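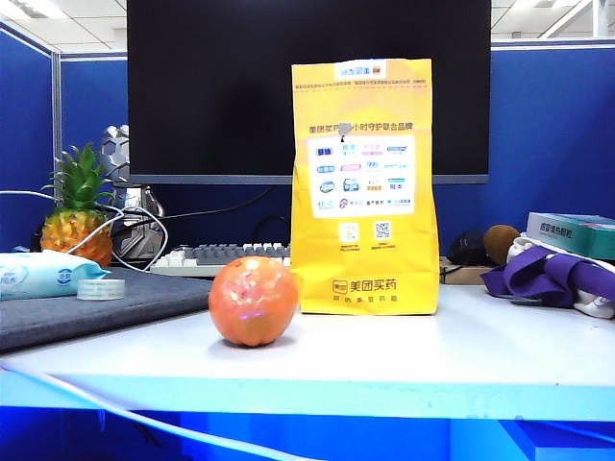 ## Unit 4: Aircraft leasing and the letter of intent

Course notes, Air Transport Finance. Instructor: Lensa Feyisa. Read before the April workshop.

Airlines fly many aircraft they don't own. A leasing company (the lessor) buys the aircraft and rents it to the airline (the lessee) for a fixed term. In this unit we look at the two main types of lease, then at the paperwork that comes before one is signed.

### 4.1 Operating lease and finance lease

**Operating lease.** The term is shorter than the useful life of the aircraft. The lessor takes the aircraft back at the end and carries the risk that it is worth less than expected.

**Finance lease.** The term covers most of the useful life, and the lessee carries most of the risk of ownership. There is often an option to buy at the end for a small sum.

A *wet lease* is a separate matter. It includes the crew, maintenance and insurance along with the aircraft, and is usually short. Airlines use wet leases to cover a busy season or a grounded aircraft. A *dry lease* is the aircraft only.

### 4.2 What a letter of intent does

The letter of intent (LOI) comes before the lease. It sets out the main commercial terms so both sides can decide whether to spend money on lawyers and inspections. Most of it is usually non-binding. The parts that often do bind are:

- confidentiality
- exclusivity for a stated period
- the deposit, and when it is refunded
- who pays which costs if the deal fails

Read the deposit clause closely. Some letters return the deposit if the lessor's board says no but keep it if the lessee walks away. Others are silent, and that is where disputes start.

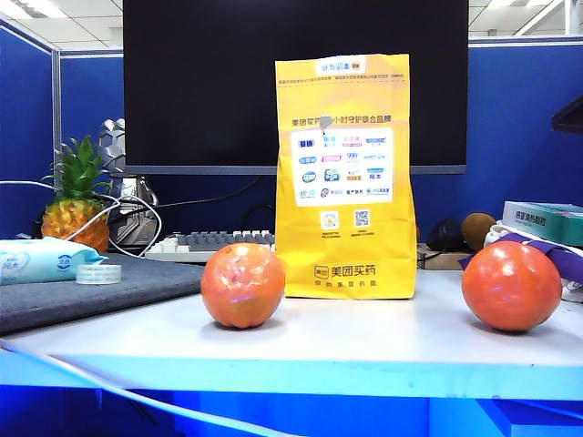
### 4.3 Case: Ellard and Stividdale

Ellard is a regional cargo operator. It signs an LOI with the lessor Stividdale for up to 10 used turboprop freighters on operating leases. "Up to" matters. Ellard has committed to none of them yet, and Stividdale has agreed only to hold the first delivery positions during the exclusivity period.

The records for the first aircraft show 3,643 flight hours since its last heavy check. Ellard's technical adviser, Workneh, finds that one engine has 961 cycles left before a life-limited part must be replaced. Ellard plans to fly each aircraft some 200 cycles a month.

Work out how long the engine can run before the shop visit. The answer is a little under five months, well inside the lease term. The parties now have to settle who pays. The usual choices are a lessor contribution, a lower rent, or a fresh part fitted before delivery.

### 4.4 Maintenance reserves

Reserves are monthly payments the lessee makes toward future heavy maintenance. They are tied to hours, cycles or calendar time, depending on the component. When the work is done, the lessee claims the cost back up to the balance held in that account. Money in the landing gear account can't normally be used for an engine.

Reserves from an earlier lessee do not pass automatically to the new one. Ellard should ask about this before signing.

### 4.5 For the workshop

1. Draft a deposit clause for Ellard, one paragraph, no longer than half a page.
2. Set out the engine problem in a short note to Stividdale and propose a way to share the cost.
3. Read the return conditions in the Stirkura sample lease and mark any that Ellard would find hard to meet.

Bring a printed copy of the note. The clause can be handed in afterward.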